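Taming a crowded countertop

I love a counter with everything out on it. There, I said it! Magazine kitchens with one lemon in a bowl make me nervous, because I cook every day and I want my toaster where I can reach it. But a busy counter still has to work, and after a long December of baking in every spare inch of ours I moved things around until I was happy. These are the tips I kept.

Put a drawer on top of the counter

My favorite thing in the whole kitchen is a wooden organizer with a pull-out drawer. Packages that would otherwise slump against the wall go inside, and the top becomes a second shelf for small stuff – a little open box for packets, a couple of cans. You get two layers of storage out of one patch of counter. I looked at a metal one from Rikerby first, but wood looks so much nicer next to the stone backsplash. Measure with the drawer pulled all the way out before you buy! It needs that space in front, and I would have forgotten.
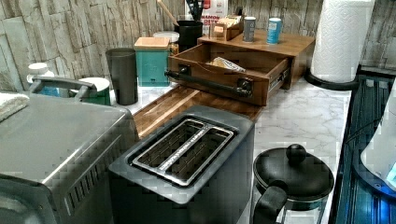
Keep the bread things together

Toaster, cutting board, towel, all within one step of each other. I slice, turn, toast, and I'm done. Ours sit at one end of the counter, and breakfast is so much calmer for it (the crumbs stay in one area too, which makes me ridiculously happy). Pull the toaster forward and away from the wall when you use it, unplug it and let it cool before you empty the crumb tray, and take any towel off the toaster oven before you switch it on.

Line up the back edge

Canisters, cups and the utensil pot all go along the back, and the middle belongs to the cutting board. I don't mind if the canisters don't match. Square, round, a bamboo lid, a plain white one – they look friendly together, and I can tell them apart without reading a label. Tall cereal boxes go at the far end where they don't hide anything.
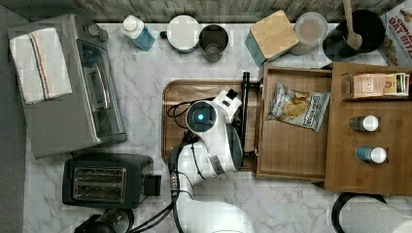
Square teal canister, bamboo lid, and plenty of company along the back.

Wipe in two passes

Marble patterns hide crumbs like you wouldn't believe. I do a dry pass first with a soft brush, then a damp cloth with a drop of dish soap. If your counter is real marble, skip vinegar and lemon, which can dull it. I slide everything from the left half over to the right, wipe, and then swap. Two songs on the radio and it's finished!

Oil the board

Wooden boards drink up mineral oil when they're dry. Use the food-grade kind, rub it in with the grain, leave it overnight standing on edge, and buff it in the morning. Do the grooves as well, with a corner of the cloth wrapped around your finger.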